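Notes from the November open day at Dovside, typed up for the household tips page. Most of it is ordinary cleaning and upkeep advice that came out of the demonstrations. I went on the Saturday and stayed from the first session until they started stacking chairs.

## Before you go

Parking is on the Goris side of the building. Wear closed shoes. The floor is concrete in the long hall and there are cables in places. Bring a pen, as the handout is printed on one side only and the back is good for notes.

The talks run 40 minutes and repeat after lunch. If you only want the cleaning material, skip the first talk and go straight to the hall.

## Setting up a room so a machine (or anyone) can clean it

Salim Laizer ran this part. His company, Nyanda, fits out rental apartments, and he has been trying floor robots in them for two years. His list:

- Pick up cords first. Run them along the wall and tape them flat, or hang them on a hook behind the furniture.
- Leave 15 inches clear on at least one side of anything you want cleaned around.
- Take up bath mats before a floor robot runs. Fringed rugs too.
- Wipe up powder cleaner by hand. A robot vacuum will spread it down the hallway.
- Empty the bin after every run in a house with a dog.
- Clean the charging contacts with a dry cloth once a month.

He was asked whether a floor robot replaces mopping. He said no for kitchens, and that he still mops his own by hand.

## Bathroom tips from the demonstration area

Getsemaní Tlapale did the bathroom session. She cleaned offices for years before she started teaching people to break a chore into steps, and the steps are the part I wanted to write down. She says if you can't tell a new hire where the hand goes next, you won't be able to tell a machine either.

1. Put everything away that stands on the tank or the floor nearby.
2. Lift the lid all the way up and check that it stays. If it drops on its own, tighten the hinge bolts by hand before doing anything else. Do not use a long wrench on them.
3. Apply bowl cleaner under the rim and let it stand for as long as the label says. Never mix it with bleach or with another cleaner.
4. While it stands, wipe the tank, then the outside of the lid, then the inside of the lid. Work from the top down.
5. Wipe the seat, top and underside, and go around the hinges with an old toothbrush.

The demonstration toilet stood out on the gray floor with its lid up and its bowl side open to the gripper, under a black cloth with "Fast" and "UMI" on it in colored foam letters. There were stickers on the tank. To get stickers off china at home, soak them with a wet rag, then lift the edge with a plastic scraper. A little cooking oil takes off the glue. Wash the oil away with dish soap.

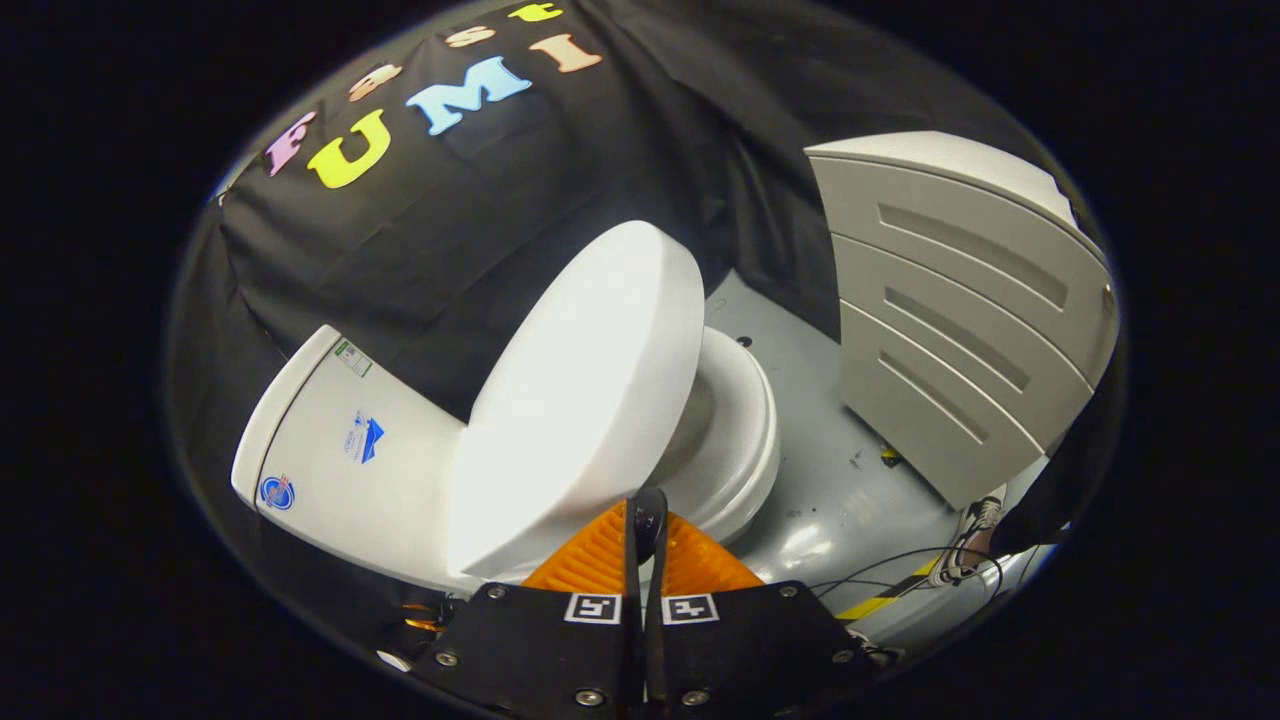

6. Brush the bowl, starting under the rim and finishing at the drain. Flush with the lid down.
7. Rinse the brush in the clean water, then trap the handle under the seat and let the brush drip over the bowl until it dries.
8. Do the floor last, and start at the wall behind the toilet.

Use one cloth for the tank and lid and a different one for the seat and rim. Getsemaní folds each cloth in quarters and turns to a fresh face as she goes. Two colors of cloth will keep them straight.

## Grip and reach

There was a table of hand tools from Dalov, mostly reachers for people who can't bend. Things I noted down:

- Soft tips hold a glass better than hard ones. Hard tips are better for paper and socks.
- Squeeze slowly. Most drops happen when the jaws close too fast.
- Wash rubber tips in warm water and dish soap when they start to slip. Let them dry before using them.
- Store a reacher hanging up. Leaning it in a corner bends the shaft over time.

## Costs

The bigger floor unit in Salim's talk was $3,856 with the dock, meant for hallways and lobbies. He didn't recommend it for a house. For a small apartment his advice was a plain model with washable filters and spare brushes you can buy locally.

Handouts are at the front desk at Dovside through the end of the month. Ask for the bathroom sheet separately, it isn't in the main packet.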